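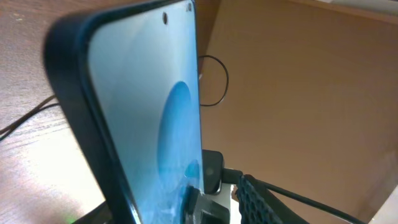 What is the robot open day at Drilasdale?

The open day is an afternoon in January when our workshop receives the public. You can walk between the work tables, see robot arms doing small jobs with everyday objects, and talk with the people who program them. It is organized by the Sorovari group, which has its workshop on the ground floor of the Drilasdale building.

When does it start and how long does it take?

The doors open at 1:30 in the afternoon and close at 6:00. One full demonstration takes 25 minutes. Most families stay one hour and a half, but you may leave when you want. The last demonstration begins at 5:15.

Do I need a ticket?

Entry is free, but we ask you to reserve a place on the booking page. We have 654 places for the whole afternoon, divided by arrival time. If you come without a reservation we will try to let you in, but you may have to wait in the corridor. Last year 363 people came in the first two hours and the waiting was too long, so please choose a later time if you can.

What will the robots do?

At the tables this year the work is with things that people have at home or in the office. Visitors will see arms working close to phones, chargers, cables, cups and cloth. One table is for sorting small parts by shape. At another table an arm folds hand towels — slowly, I must say, but it is pleasant to watch.

The full demonstration is at the long table near the window. Lensa Tilahun explains each step while the arm works, and she stops when somebody has a question.

Why do you use a phone and a charger? It seems too easy.

A person plugs in a phone without thinking. For an arm it is difficult work, for several reasons. The screen is shiny and reflects the lamps of the room, so the same phone can look different to the camera from one hour to the next. A cable bends in a new way each time it is touched. A charging block is small, and when it stands behind the phone the camera sees only a part of it.

We learned much from this task. Anitha Iyengar has repeated it with her students 2,485 times, and she keeps a notebook of the failures, which you may read at her table. The part about cables is the longest.

What is the black mesh on the fingers?

The fingers of this gripper have a surface with many small openings, in a pattern like honeycomb. Visitors ask for this more than for any other part, and at the information desk there is a spare finger which you can hold in your hand and press. Please return it to the desk after, we have only two.

Why is the camera so near to the hand?

With a camera at the wrist, the picture moves together with the gripper. When the hand comes close to an object, the object becomes large in the picture and the small details are easier to find. The bad side is that a near object can hide everything else. A phone can fill half of the picture, and its edge can be a little blurred. On the screen beside each table you will see the same picture that the arm receives, and many visitors say they like this screen more than the robot.

Can I control a robot myself?

Yes, at two of the tables. Everaldo Mendonça will show you how to hold the controls and you will have five minutes. The minimum age is eight years. For children under 12 an adult must stay beside them. There is no reservation for this activity, you only join the line.

Can the robot work with my own phone?

We prefer not. The arms are careful but they make mistakes, and we do not have insurance for objects of visitors. Please keep your phone in your pocket or use it for photographs.

May I take photographs and videos?

You may photograph the robots, the tables and the screens. Please do not use flash, it disturbs the cameras on the arms and then the demonstration must start again. Ask before you photograph other visitors, above all children.

Is it noisy?

The arms are quiet. The room becomes loud when it is full. For visitors who prefer calm, the first half hour is reserved for small groups, and you can mark this option in the booking form.

How do I arrive?

The entrance is on the side of the Vieira bakery, not on the main street. From the bus stop it is four minutes on foot. There are few parking places and we keep them for people with reduced mobility. The workshop has no steps and the tables can be seen well from a wheelchair.

Can I bring a school group?

Schools have a separate visit in the morning, for up to 28 students. Write to Mirela Toledo and tell her the age of the students and if they have already done some programming. She will send you a worksheet — it can be used in the classroom before the visit or after.

Is there something to eat?

There is coffee, juice and water in the hall. Food and drink must stay outside the workshop.

Who pays for the open day?

The Brernona fund gave us 3,000 dollars for this edition. It pays for the printed guides, the drinks and the extra cleaning. The people who you meet at the tables give their afternoon without payment.

I have a question which is not on this page.

Send a message through the contact form. Cleiton Siqueira answers the messages, normally in two working days. In the week before the open day it can take longer.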